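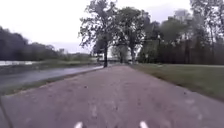
Ticket summary: the traversability head scores the paved road higher than the footpath on overcast runs, and the planner drifts left across the grass strip. The model is the self-supervised one, trained on proprioceptive labels from the base (vibration, slip, motor current) projected back into the forward camera. The park route has a wide pinkish-gray path with a lawn on the right and, on the left, a thin grass strip and then a dark road with a sheen on it. The path scores lower than it should, the sheen scores close to the maximum, and the grass strip between them is too narrow to hold the planner back once the two large trees come into range.

Project: Finalach
Component: traversability / label projection
Severity: high (blocks the outdoor comparison)
Status: closed, see last entry
Reproducible: yes, on every overcast log from the park route

Steps to reproduce
1. Check out the Finalach release branch and load the default outdoor weights.
2. Replay any overcast park log with the planner in shadow mode.
3. Open the cost overlay and watch the left edge of the path.

Expected: path lowest cost, lawn medium, road masked by the route prior.
Observed: road lowest cost, path medium, lawn medium to high. The route prior is applied, but the margin is too small to outweigh the learned term.

Log

Entry 1
Checked the obvious first. Camera intrinsics match the calibration file. Exposure is on auto and stays within its limits. No dropped frames in the replay. The time offset between camera and base is under one frame period. Nothing to fix there.

Entry 2
Ran the same weights on the sunny logs. Path and road come out nearly equal, with the path slightly ahead. So the ordering flips with the light. First guess was that the network had tied "smooth and low contrast" to "easy ground." The path has a coarse, speckled texture and leaf debris on it, and the road has neither at this resolution.

Entry 3
Tested the guess by blurring the path region before inference. Score goes up, but only by a third of the gap. Texture is part of it. It does not explain the rest.

Entry 4
Looked at the training labels. Vibration labels are computed over a sliding window of 200 ms and attached to the footprint at the center of the window. The footprint is then projected into earlier frames, as far back as 400 frames. At that distance in the log the odometry drift is larger than the width of the grass strip. Labels recorded on the path are landing on the grass and on the road. We have been teaching the network that the road feels like the path.

Changed max_backprojection from 400 to 200 frames and rebuilt the label set. Retrained from scratch, same seed.

Entry 5
Result with the shorter horizon: the road score drops and the drift to the left starts later. The path score does not move. Two separate faults, then. Keeping the change.

Entry 6
Plotted the mean score by image row. There is a sharp dip in the bottom rows in every log, any weather. The dip lines up with the white front tips of the body, which show at the bottom of the image, left and right of center. The self-mask was drawn for the old camera mount and sits too low in the image for the current one. The tips are outside the mask, so footprint labels near the base get painted over them, and their pixels go into the path class as training data.

Entry 7
This also covers the dependence on light. Auto exposure meters the whole image. Under a flat sky the tips are bright against the pavement and the feature encoder sees path plus bright edge as one cluster. On the sunny logs the pavement itself is brighter and the two are harder to tell apart. Dumped the embeddings to check - there are 2 clusters for "path" in the overcast set and one in the sunny set. The extra cluster sits next to the obstacle samples.

Entry 8
Redrew the self-mask from the current URDF with a margin on all sides. Left the old mask in the repository under its own name, as the Zistano logs still need it. Those were recorded on the previous mount and must not be reprocessed with the new file.

Note for whoever edits the mask next: the file is read once at startup. Editing it during a replay has no effect and gives no warning. I lost most of a morning to this.

Entry 9
Retrained with both changes. Replayed 18 overcast logs in shadow mode. In all of them the path now has the lowest cost, and the planned track stays right of the grass strip past the trees. The lawn still scores a little too well near the pavement, where the grass looks yellowish and worn. I do not count this as an error. The base can drive there, and the Rätsep baseline gives the same ordering.

Entry 10
Question came in on whether the horizon change was needed at all once the mask was fixed. Ran it as an ablation:

Old mask, 400 frames: drift left on all logs
Old mask, 200 frames: drift left on all logs, later onset
New mask, 400 frames: no drift on most logs, road score still too high
New mask, 200 frames: no drift

Both stay in. The road score matters even without drift, as the comparison with Drullitz reports per-class ordering as well as the driven track.

Entry 11
Tried one more thing while the machine was free: weighting each label by odometry covariance in place of a hard cutoff. Same ordering, slightly cleaner boundary between path and lawn, much longer label build. Parked on a side branch. It would be worth another look if somebody gets the covariance out of the new estimator. The old one reports values that are too confident at low speed, and the weights end up nearly flat.

Open items moved to separate tickets
- Startup check that compares the mask with the URDF version and stops on a mismatch.
- Warning when the mask file changes during a run.
- Route prior margin is still a hand-set constant. Not touched here.
- Far-range scores on the pale low structure at the end of the path are unstable between frames. It is outside the planning horizon, so no effect on the track, but it makes the overlay hard to read.

Resolution: fixed by the new self-mask and the shorter projection horizon. Weights rebuilt and tagged in June. Anyone with local label sets from before the tag should delete the cache folder and rebuild; the cache key does not include the mask, and a stale set will load without complaint.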